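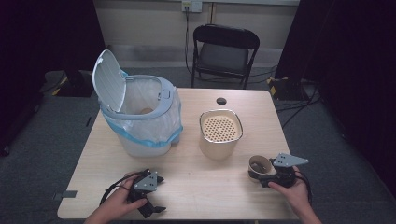 Hand-held grippers at the sorting table, with a lined bin and a cardboard tube in the right gripper.

About Berevex

Berevex is a small company that works on robot grippers for household chores. We record people doing simple tasks with hand-held grippers, and our partners at Skikel use the recordings to train arms.

Most visitors to this page ask about the Lacson fault, so we cover it here. In October, during a trial of our Lacson arm, a gripper failed to open after a stop command. It stayed closed on a bin lid for 9 seconds while the arm kept lifting, and the bin came off the table. No one was hurt. The cause was a worn cable at the wrist. The gripper lost its signal and held its last position, as it had been set up to do.

We stopped all arm work and went back through 1,576 recorded runs. Three showed the same signal drop for a shorter time. Work started again after about 30 days.

The arm now halts when the gripper signal is lost. Cables are checked before each session, hand-held units included, and worn ones are replaced the same day. Fault reports go to our office in the Burasance building and are open to any partner on request.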